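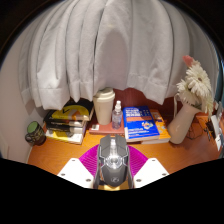 1/ Some people asked me where I come from, so I will write it in a few short posts. I was born in Figueiredo, a village of 164 people, and I lived there until I was eleven.

2/ My father repaired pumps for the farms. My mother kept the accounts for the mill. We had one bus in the morning and one in the evening, and if you missed the second you walked nine kilometres.

3/ In April of my last school year there, my father got work in England. We moved to Pollurthorpe. I knew perhaps 500 words of English, most of them from songs, so not very useful in a shop.

4/ My first friend was Ovidiu Dobre. He was also new and his English was worse than mine. We sat together on the school bus to Borley and read the road signs aloud. The driver corrected us.

5/ I was not a good pupil until I was fifteen. Then Mr Bastos (Sebastião, my uncle, but he taught me like a stranger) came to live with us and made me do mathematics at the kitchen table every evening except Sunday.

6/ I left school in a year of 70 pupils and started at Curker, in the drawing office. I am still there. I learned more from the older draughtsmen than from any course.

7/ Figueiredo is 1,767 kilometres from my door. I go back each summer. The mill is closed now, but the evening bus still runs.

8/ Tomorrow I will write about the drawing office, and about the winter when Ovidiu and I shared one bicycle.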